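About us

Betard

We are a small house for second-hand clothes. We buy, we sort, we fold, and we sell again. Our room is at Weldu Yard 30, on the ground floor, and our clothes go from there to the shop in front and to people who order by post.

Betard was started by Ottmar Nolte and Despina Gashi. Before this, Ottmar worked in the laundry of a hotel, and Despina repaired clothes at home for neighbours and later for two theatres. They met at a market, where each wanted the same box of old trousers. They shared the box and also the bill. From this box came the first rail of clothes, and after one winter there were so many rails that a room was necessary.

What we sell

Mostly we have everyday clothes: jeans, shorts, light trousers, T-shirts, and in the colder half of the year also pullovers and jackets. We do not take shoes, swimwear or anything with fur. Denim is our largest part. People ask for it in every season, and it can have a long life if it is treated well.

We like denim with age in it. A faded thigh or a pale line at the pocket is for us no fault. A stain is a different matter, and we look for it at the table, with the piece laid flat. If we find one, the piece is treated and washed again. If the stain stays, we write it on the ticket and the price goes down.

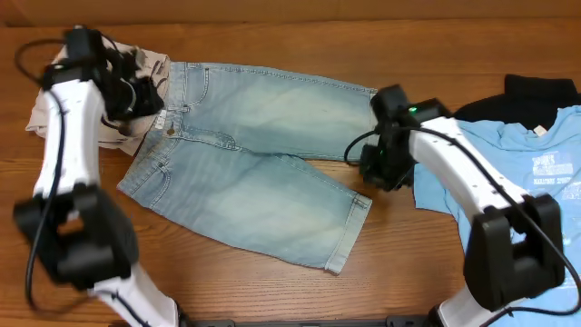 Light blue denim shorts on the folding table.

How we work

Every delivery begins with the sorting. We separate what can be sold, what needs repair, and what will be given to Helard, a workshop in the next street which makes cushions and bags from old cloth. The pieces for sale are washed at a low temperature and dried on lines. We have no tumble dryer and do not plan to buy one, although in February we sometimes speak of it.

After this comes the table. It is of wood, and it was in the room already when we took the lease. We asked if we could keep it, and the owner of the yard was glad that he did not have to carry it out. On this table we check the buttons, the seams and the hems, we fold, and we make the small piles which later go on the shelf. Light trousers have their own place, away from the denim. 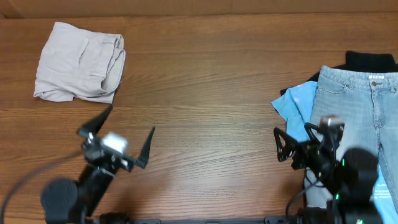 The shelves are arranged by size first and by colour after. Many shops do it in the other way, and it looks nicer, we admit it. But a customer who needs a certain size would like to find it without opening 30 pairs of trousers, and we would like not to fold these 30 pairs again in the evening. For this reason size is first. Inside one size you will find the pale pieces on the left and the dark pieces on the right.

Tickets are written by hand. On each ticket is the size from the label, the size which we have measured ourselves (these two are often not the same), the price, and a short remark if there is something to say about the piece. Please read the remark before you buy. We take clothes back within eight days if the ticket is still on them.

A word about folding

Despina Gashi

When I teach a new colleague, I start with jeans. They are heavy and they forgive mistakes. You lay them on the table and smooth them with the flat hand, from the waistband to the hem. Then one leg goes over the other, so that you have a long strip. Take care that the hems meet. If they do not meet, the whole strip is crooked and it will be crooked in the pile too.
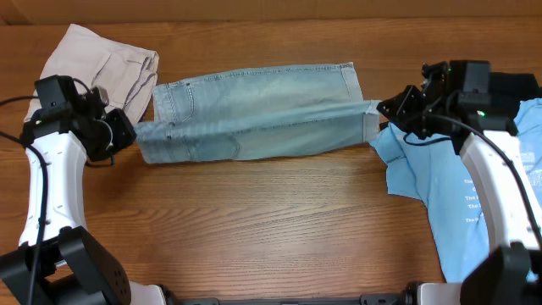 Ottmar Nolte

For me this is the moment when I know if a pair was made well. With a good pair the legs have the same length, the seams lie one on the other, and the back pockets stay flat under the hand. With a poor pair you can pull as long as you want and one leg will always turn. My mother ironed a crease in all trousers, also in jeans, and I have stopped arguing with her about it. In our house the jeans have no crease.

From the strip we fold in half, and then once more in three parts. This gives a packet which stands on the shelf by itself. Shorts are folded only two times. T-shirts with a print are folded with the print outside, so that the customer sees it without taking the shirt in the hand. The black things we fold last, after we have wiped the table, for they collect every thread from the other clothes.
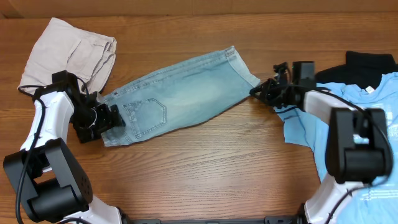

Bringing us your clothes

You can bring clothes during the opening hours, please washed and in a bag which we may keep. Look in the pockets before. We have found keys, train tickets, and one time a letter which was never posted. Found things are kept in the drawer under the till.

For each piece which we take you receive a credit for the shop. Pieces which we cannot take you can have back, or we give them to Helard, as you prefer. For larger quantities, for example when a flat is cleared, please write to us first. Ottmar will then come with the van of our neighbours, the joinery Verov.

Opening hours

Tuesday to Friday from 10 to 18, Saturday from 10 to 14. We are closed on Tue 18 October for the stocktaking.

How to find us

Take bus 202 to the stop Weldu Yard and go through the gate. Our door is the second on the left side, with the green bench in front. There is one step at the entrance. Please ring if you need help with a pram or a wheelchair, we have a ramp inside and put it out for you.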